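Blue gear won't sit flush against my aluminium frame, what am I missing?
Posted by Raíssa Godoy, 2026-05-12
Tagged: extrusion, gears, beginners

Hi all, first proper post after lurking since December. I'm putting together a little hand-cranked turntable for my plants (yes, I know I could just turn the pots myself) and I've got as far as a square made of slotted aluminium profile and one big blue plastic gear. The square is four bars with little corner brackets and a short metal pin sticking up at one corner. The gear is the flat sort with a raised bit in the middle and a round hole through it.

My trouble is that I don't know how to hold the gear to the frame so that it spins without rubbing. If I push it right up against the bar, the teeth catch on the edge of the slot. If I leave a gap it wobbles like mad. The rod I bought from Zambridge is 100 mm long and feels far too thin for the hole, and I've been padding it out with tape, which I suspect is a crime.

Also, is the pin in the corner meant to carry the gear? The kit is a second-hand Brovora one and the instructions were missing, so I've been going by a photo in the listing. I've laid it all out on the green cloth to keep the screws from rolling off.
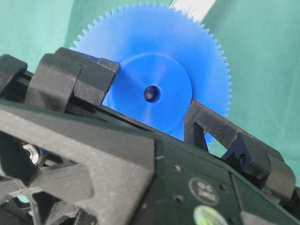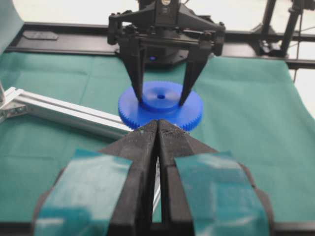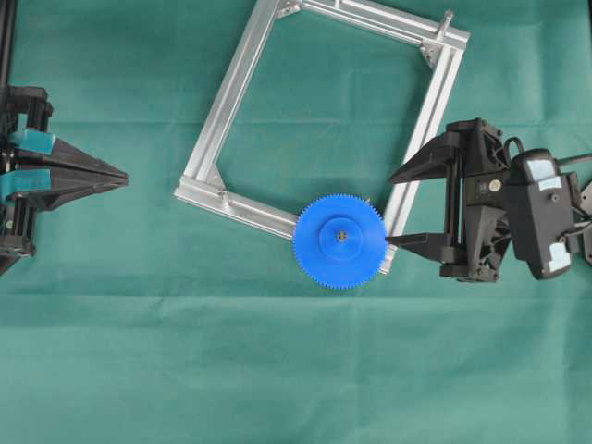
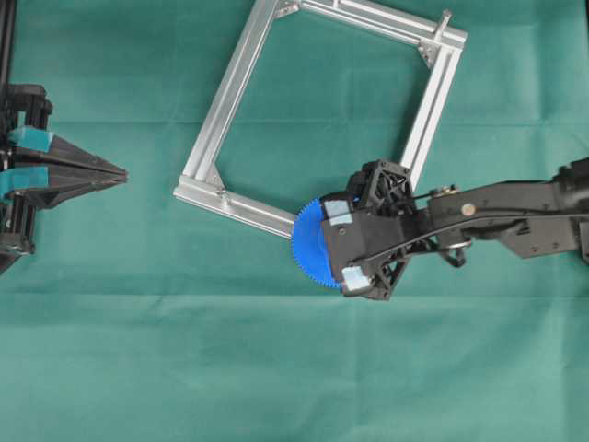
The blue gear and the slotted frame, on the green cloth

Any help welcome! I've got a drill and a set of hex keys, and I can borrow a better vice if it comes to that.

Dong-hyun Won
Hi Raíssa, nice project. First thing, take the tape off the rod. It squashes on one side as soon as there's any weight on it and that's most of your wobble right there. You want a plain bushing, a little sleeve that fills the gap between the rod and the hole. Measure both before you order anything, and measure the hole in a couple of directions because plastic gears aren't always perfectly round inside.

For the rubbing, put a washer or a short spacer between the raised middle of the gear and whatever it sits on. The hub should take the contact and the teeth should be out in fresh air. I'd start with a couple of millimetres and see how it turns by hand. If it still catches, add another washer.

About the pin, I wouldn't hang the gear off it unless you know what it's for. On mine (not the same kit) there was a pin a bit like that for locating a top plate. I'd fix a flat plate across the frame with T-nuts in the slots and put the rod through that. Then you can slide the whole thing along until the gear meshes nicely, and only tighten up when you're happy. Don't do the corner brackets up fully until the square is actually square, by the way. Measure corner to corner both ways, and when the two numbers match, tighten. I skipped that once and spent about 40 minutes undoing every screw again.

Gobnait Carroll
just glue it

Sewwandi Siriwardena
Please don't glue it, it won't turn!

Dong-hyun has covered most of it, so I'll only add a bit on the plants. Wet pots are heavy, and I'd want a proper turntable bearing under the top so the weight goes down into the frame and the gear only has to do the turning. Hamdy do a cheap one, mine was a 9 inch and it's held three big pots of basil and a very sulky fern all winter. Check what size screws the holes take before you buy T-nuts, I ended up with a bag of the wrong ones that I still haven't used.

And what are you driving the gear with? You only mention the one. If the small one hasn't turned up yet, make sure the teeth match when you order it, as being blue isn't enough. Count the teeth on yours, measure straight across the outside and post both numbers here, then somebody can work out the size for you.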